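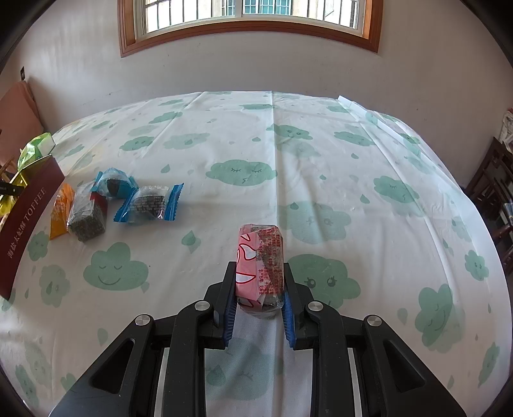 Nerkby, November 26, 2023

Ticket: upstairs radiator bangs like crazy, downstairs one stays cold
Status: open (still!)

Okay, starting a fresh ticket because the old one got so long that I couldn't find my own notes in it. Quick recap for whoever picks this up. It's a hot water system, one boiler in the basement, 7 radiators on two floors. The boiler is a Girnov, the older model with the dial on the side, and the circulator pump is a Dova that went in last December. Thermostat is in the hallway.

What it does: when the heat kicks on in the morning, the radiator in the back bedroom bangs. I don't mean a tick or a little ping, I mean somebody-hitting-a-pipe-with-a-wrench loud, for 10 minutes or so and then it quits. Meanwhile the one in the dining room, right under it, never gets past lukewarm at the top and is stone cold at the bottom.

What I've tried so far:

Bled every radiator, starting downstairs. Got a good long hiss out of the back bedroom and then water. The others gave me water right away. Banging was gone for two mornings and I was so happy, and then it came back.

Checked the pressure gauge. 10 psi cold, which the manual says is low for two floors, so I topped it up (slowly, with the manual on my knee). It's been holding since.

Opened the dining room valve all the way. It was already open all the way. Moved on.

Turned the pump down one speed, on Sơn Cù's advice in the old ticket. The banging got a bit softer, but the dining room got colder, so I put it back. 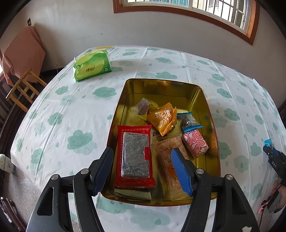

Next I went after the lockshield valves, the ones under the plastic caps that you're not supposed to touch unless you know what you're doing. I wrote down where each one was first! Closed it fully, counted the turns, opened it back up the same amount. The back bedroom one was wide open and the dining room one was barely cracked, so if I understand balancing at all, that's backwards. My notes and the little caps all went on the dining table, well away from the gold tin with the snacks in it, because I have already lost one cap this month and I'm not digging through wrappers for another. I closed the bedroom one down to a turn and a half and gave the dining room two full turns.

Result after one night: dining room is warm at the top and sort of warm at the bottom. First time since we moved in! Bedroom still bangs, but for maybe half as long.

Reply from Ezequiel Peñalver, Rondonuwu Heating support:
Good progress. Is the banging coming from the radiator itself, or from the pipe where it goes through the floor? Put your hand on the pipe when it starts.

My answer: did that this morning at 6, in a bathrobe. It's the pipe. I can feel the thump right at the floorboard, and there's no gap at all between the wood and the pipe on the left side. So now I'm thinking it's the pipe expanding and grabbing the board? Would it be okay to open up the hole a little and slip some felt in there, or does that need one of you to come out? The earliest visit I could see online was 30 days away.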